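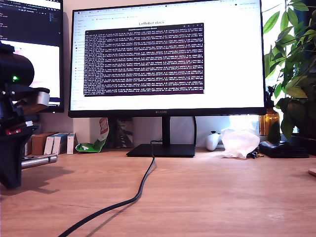
Selling a car through a charity auction, who pays what?

I've agreed to give my old Dukus estate to a charity sale in May and I'm trying to get the paperwork straight before I hand it over. The sale is being run by a local auction house called Stubbs. I've been reading their terms and I've still not found a plain answer. The car has had two owners including me, and it needs a new exhaust. Stubbs say the hammer price goes to the charity "less costs", but the costs aren't listed anywhere I can find. Do I pay the entry fee as the donor, or does it come out of the sale price? Also, do I fill in the log book with the charity's details or the buyer's? The MOT runs out 30 days after the sale, and I don't want to pay for another one if I don't have to.
Posted by Bomby
2 comments

Ollis_garage
I gave a hatchback to a sale like this a few years ago. Whether you pay an entry fee depends on the auction house, so ask for it in writing before the car leaves your drive. Mine waived the entry fee for donated cars but kept the seller's commission and charged for collection. The car made £596 and the charity got a fair bit less than that.

On the log book, don't put the buyer's name on anything until there is a buyer. In my case the charity never became the keeper. The auction house held the car with my details still on it and I told DVLA once it was sold. Some places do it differently and have you notify a sale into the motor trade when they collect. Ask Stubbs which way they do it and keep a note of the date and time of collection. You'll want that if a parking ticket turns up later.

Take your private plate off first if you've got one. Cancel the insurance only after it has gone, and claim back any full months of road tax, which should happen by itself once DVLA has been told.

As for the MOT, I'd leave it. A month is enough for someone to drive it home, and the sort of person who buys at these sales expects to do some work. Do mention the exhaust on the entry form. If it's blowing badly they'll hear it when it goes through the ring anyway.
Helpful: 2

dukus_diesel
just scrap it and give them the money, less hassle. exhaust for those isnt cheap

Hillclimb Pete's Shed
Agree with most of the first reply. One thing to add is the reserve. If you don't set one the car can go for next to nothing on a quiet night, and a donor is usually allowed to set it even though the money isn't coming to them. Set it a little above the scrap value and ask what happens if it doesn't sell, as some places charge storage after a couple of days. Put both keys and the service book in an envelope with the registration written on the front.
Share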